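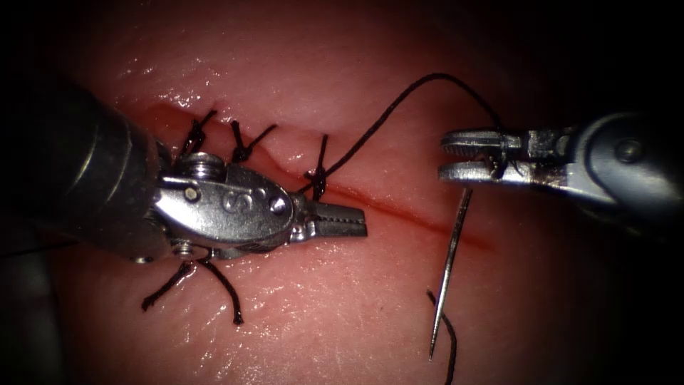 Two instruments, one cut on a tissue pad.

Blog > Small Complaints > Sewing

My winter coat lost a button in March, and I have been holding it shut with one hand ever since, like a duchess in a storm. On Sunday I got out the sewing kit. It holds 200 pins and one needle.

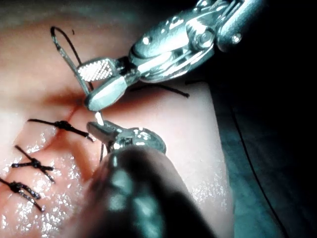
Threading it took most of the afternoon. I licked the thread, I cursed the thread, I went and stood under the good lamp. Then I sewed the button on beautifully, straight through the coat and into my pajama pants.

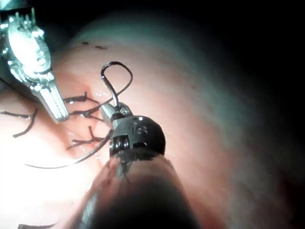 The tailor on the corner wants nearly as much as I paid for the coat. So I cut myself free and started over, and the button is on now, a half inch too low. I lean a little when I wear it.

Comments

Lindsay Ellery: Mine went through the couch. We kept the couch.

gralska: Wax the thread first!

tieu_m: Or buy a coat with a zipper.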